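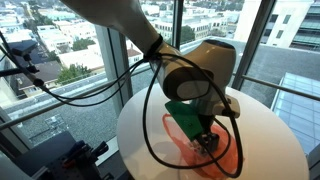
Upstairs at Pluvgate in daylight

Keep a shopping diary with us!

The Skamton Shopping Diary is looking for 84 households to write down what they buy, where they buy it and how they get it home. We ran a first round in May and loved every page of it, from the careful price lists to the grumbles about onions. Now we want more of you, especially if you live in Pretodcombe or out along the Escobar estate — we had hardly any diaries from that side.

You don't need to be a good cook, a tidy person or a clever spender. You just need to be over 18 and do at least part of the shopping.
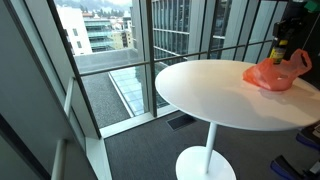 What you would do

Fill in a short diary page after each shop for five weeks, corner shop dashes included. Keep your receipts in the envelope we send you. The May diarists gave us 2154 of them, and we read the lot! Then come in for a chat over tea at the end.
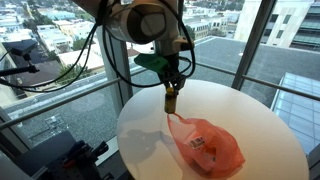 Small buys are the ones people forget, so please put them all in: stamps, a pint of milk, the birthday card you grabbed at the till. Carrier bags count too. If you paid for a thin red-orange one like the bag on the round white table, give it its own line, with the price if you know it. Guesses are fine, just mark them with a G.

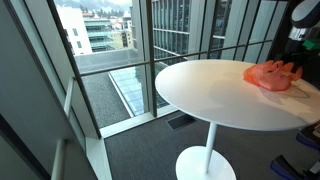
One of the May diarists told us she had expected a chore and ended up reading bits out to her sister on the phone, and asked if they could both join this time. Yes, please do! Separate homes get separate diaries.

To sign up, pick up a form at the Pluvgate front desk by 16 July 2026. Travel to the chat is paid.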